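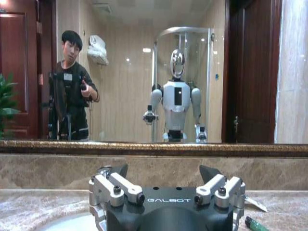
Gripper over the vanity counter, guest bathroom.

Home | Guides | Housekeeping | Rooms | Contact
August | By Samah Lamrani

Adding a counter step to the room attendant's checklist

Bestby uses this procedure for bathrooms where the robot works under an operator. It replaces step 4 of the old checklist.

1. The attendant strips the room and signs it over. Paper and small items on the counter stay put until the operator has logged them.
2. The operator stands where both the robot and the mirror are in view.
3. Open the fingers before lowering the arm. Keep clear of the basin rim.
4. Hand the room back. The attendant inspects and signs again. 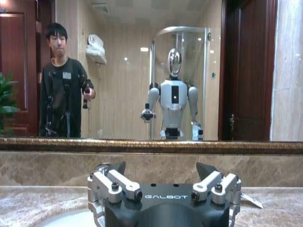 Gaber wrote in that the second signature costs attendants time their quota of rooms doesn't allow for. The quota should be cut before step 4 is enforced. Log handover minutes separately for the first 74 rooms, then reset the quota from the log.

Attendants who move to operator shifts keep their grade.

Related
Linen counts at Nostberg
Writing a handover log
Bandden cart layout, revised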